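Recording diary, April

Print | E-mail

Up at six and at the microphone by seven, before the bin lorries. Chapters nineteen and twenty of The Salt House at Julitz, which leaves four chapters and the author's note. The book is 232 pages in print and I am now on page 181. Voice a bit rough for the first ten minutes, then all right. Porridge at half past nine, no milk in it.

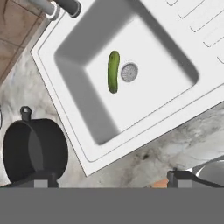
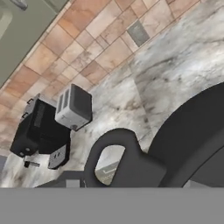
Roman Duda wrote overnight to say he has listened as far as chapter twelve and the ferryman is wrong. In his view I have made him too old. The man is meant to be forty and I have him wheezing like somebody's grandfather, and by chapter nine, where he carries the trunk up from the jetty, it no longer makes sense. He asked whether I would consider doing him again from the start, and said he knew what he was asking.

I did know what he was asking. The ferryman speaks in seven of the first twelve chapters. I went back and listened to the jetty part over breakfast and he is right, it is a silly noise to be making for a man who has just lifted a trunk. I had picked the voice from his first line, where he complains about his knees, and never looked at it again. I should have read the whole book twice before starting, as I usually do. I read it once and skimmed it the second time because the Nandon job ran over.

I wrote back and said I would redo him. It will cost me two mornings. I will not redo the other people in those scenes, only his lines, and drop them in. The risk is that the room sounds different now from how it sounded in February, when I had the thick curtain up. I have put the curtain back up. The test line from chapter two matched well enough on headphones, less well on the small speaker. Tried it again with the chair pushed back a few inches and it was closer.

Flultmont sent the corrections list for the first half in the same post. There are 174 of them, which is high for me. I went through it with a pencil and sorted it. A good many are the same thing over and over, a click at the start of a line after a long pause, and I think that is my lips and not the equipment. There are some real misreadings. In chapter four I say "she had forgiven him" where the book says "she had forgotten him", and it rather changes the marriage. In chapter seven I leave out a whole sentence about the weather. I don't mind about the sentence but it has to go back.

They also want the name of the town said differently. I have been saying Julitz with a soft J at the front, as in "you". The person who does their checking thinks it should be hard. I rang Teresa Kurek, since she wrote the book and made the town up, and she said soft, and then said she had never said it out loud to anyone before her publisher rang, and had been saying it both ways in her head. We settled on soft. I asked her to put it in an e-mail to Flultmont so that it doesn't come from me. She did it while we were talking.

She had questions of her own. She is anxious about the scene in chapter twenty-one where the two of them finally have it out in the drying shed. It is the love scene, more or less, though mostly they argue. She wanted to know if I was going to "do it big". I told her I would do it quietly and quite close to the microphone, and that big does not work when somebody is listening on a bus. She seemed happy with that. She asked if she could hear it before it went off. I said I would send her the first 2000 words and nothing after that, as I have been caught before by an author who wanted every comma discussed. She laughed but I don't think she liked it much.

Back in at eleven. Did twenty-one up to the point where he shuts the shed door. I had marked the page for breath but the marks were in the wrong places, so I rubbed them out and did it by ear. Four goes at the long paragraph. Third one was best. A motorbike in the fourth in any case.

Lunch, soup. Read the paper.

Afternoon no good for recording, as the people downstairs had their radio on, so I did the editing for nineteen. Nineteen is dull to edit because it is nearly all letters. The book has a lot of letters in it. I have been giving each one a slight touch of whoever wrote it, without doing the full voice, and I worried for a while that this would be tiring to hear. Listening to three in a row today I thought it held up. The aunt's letters are the best thing in the book. I would read a whole novel of the aunt.

Paid the Czarnecka people for the hire of the second microphone, which goes back at the end of the month. I like it more than mine and wish I didn't. It is kinder on the s sounds, and Teresa's heroine is called Cecily and lives with her sister, Susannah. Looked up what one would cost to buy and closed the page again.

Spent an hour after tea on the ferryman. Tried him a bit lower and slower, with the complaint about the knees played as a joke. It fits him better. He can be dry with people and then when he turns serious in chapter fifteen there is somewhere for him to go. I recorded the 8 lines from chapter two and sent them to Roman to see whether he agrees before I do the rest. His reply came at twenty past nine: yes, but watch that he doesn't drift towards the doctor. He is quite right about the doctor. I have written DOCTOR IS HIGHER on a card and stood it on the desk.

Still to do: finish twenty-one, the ferryman in chapters two to twelve, the forgiven/forgotten line, the missing weather, the author's note (ask Teresa if she wants to read that herself, some of them do). Flultmont want the whole thing by the end of the month and I have told them they will have it. If the radio goes on again tomorrow I shall have to go down and ask.

Throat a little sore. Bed at half past ten, and not talking before then.

Print | E-mail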